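Section 4. Setting up and using the file cabinets

Read this section before you load any drawer. It applies to the Wodirier upright cabinet (beige, vertical), the Parar two-drawer cabinet (gray) and the Hanosell tall storage cabinet. Cabinets with four drawers and cabinets with two drawers are set up the same way unless a step says otherwise.

4.1 Before you start

You will need a level, a flat-blade screwdriver, the plastic leveling shims from the parts bag and the keys. The keys are taped inside the top drawer at the factory. Remove them before you close the drawer for the first time. If a cabinet is locked with the keys inside, contact Van Hecke office supply with the number stamped on the lock face.

CAUTION: Move cabinets empty. Take the drawers out of the upright cabinet before you tip it onto a hand truck.

4.2 Placing the cabinets

1. Choose a hard, level floor. On carpet, put a board under the full base of the cabinet.

2. Set the back of the cabinet against the wall. Do not cover an outlet, a thermostat or a fire alarm device with a tall cabinet.

3. Pull the top drawer all the way out and check that you can still stand in front of it. Leave at least 17 inches beyond the open drawer.

4. Place the level on top of the cabinet, side to side and then front to back. Slide shims under the low corner until the bubble is centered.

5. Open and close each drawer once. A drawer that rolls open by itself means the cabinet leans forward. Go back to step 4.

Note: A two-drawer cabinet may be placed on a desk if the desk is rated for the weight. Keep the front of the cabinet back from the front edge of the desk, and load the lower drawer first. Do not stack a second cabinet on top of it.

Note: If you stand cabinets of different heights side by side, put the shortest one where people will reach over it. The top of a lateral cabinet makes a good sorting shelf. Do not use it as a step.

4.3 Opening and closing a drawer

1. Check that all other drawers are shut. The interlock on the upright cabinet lets only one drawer open at a time.

2. Turn the key a quarter turn to the left if the cabinet is locked.

3. Take the pull handle in the center and draw it straight toward you. Pulling on one corner makes the drawer rack in its rails.

4. For a quick look at the first few folders, open the drawer partway. For filing, open it until it reaches the stop.

5. To close, push on the middle of the drawer front with a flat hand until the latch catches. Keep your fingers off the top edge.

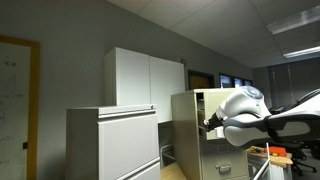
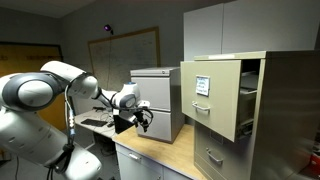
Beige upright cabinet with the top drawer partly open.

CAUTION: Do not leave a drawer open when you walk away. An open top drawer is at elbow height for most people and is easy to walk into.

CAUTION: If a second drawer will not open, do not force it. Close the first one fully and try again. Forcing it bends the interlock bar, and the bar is not covered by the warranty.

4.4 Fitting the hanging-file rails

The rails come flat in the parts bag, two to a drawer. Letter-size folders hang on rails that run front to back.

1. Open the drawer to the stop.

2. Hook one end of the rail over the back plate of the drawer.

3. Lower the other end onto the front plate and press down until it clicks.

4. Fit the second rail on the other side. Measure between the two at the front and again at the back. The distances must match.

5. Hang one empty folder and slide it the full length of the drawer. If it drops at either end, move the rails closer together by one notch and repeat.

4.5 Loading

1. Start with the bottom drawer and work up. Fill it before you put anything in the drawer above.

2. Leave a hand's width free in every drawer. Each drawer holds up to 80 pounds.

3. Put bound reports, binders and other heavy paper in the bottom drawer only.

4. Face all folder tabs the same way. Stagger them left, center and right if you have enough folders to make this worthwhile.

5. Empty the cabinet in the reverse order, top drawer first.

Note: Boxes of blank forms, toner and anything that does not hang belong in the tall storage cabinet. Do not lay loose sheets on top of hanging folders. They slide over the back plate and jam the drawer below.

4.6 Labeling the drawers

1. Cut a card to fit the holder on the drawer front. Blank cards are supplied in sheets. Part number 200 is the white card and fits the upright cabinet.

2. Write or print the first and last entry in the drawer. Add a second line for the department or the year if you need one.

3. Slide the card in from the side. Do not bend the holder outward to make room for a thick card.

4. Replace the card whenever the contents change. Crossing out and writing over makes a label hard to read from a standing position.

4.7 If a drawer sticks

Drawer stops halfway: Look for paper behind the drawer. Take out the drawer (see 4.8) and clear it.

Drawer closes but will not latch: The load is too far forward. Move some folders back.

Drawer scrapes on one side: The cabinet is not level. Repeat 4.2, step 4.

Key turns but the drawer stays shut: Push the drawer in firmly, then turn the key again. If it still will not open, call for service. Do not drill the lock.

4.8 Removing a drawer

1. Empty the drawer completely.

2. Open it to the stop.

3. Press the left lever down and the right lever up. Hold both.

4. Lift the front slightly and pull the drawer free. Have a second person take the other side.

5. To put it back, line up both slides, push the drawer in slowly until it clicks, and then open and close it twice.

4.9 Care

Wipe the outside with a damp cloth and dry it. Do not use scouring powder on painted surfaces. Vacuum the rails once a year (May works well for most offices, after the spring clear-out) and put one drop of light oil on each roller. Wipe off any extra before you rehang the folders.

For replacement keys, rails and label cards, write to Hnat Sydorenko, Parts and Service, and give the model name and the lock number.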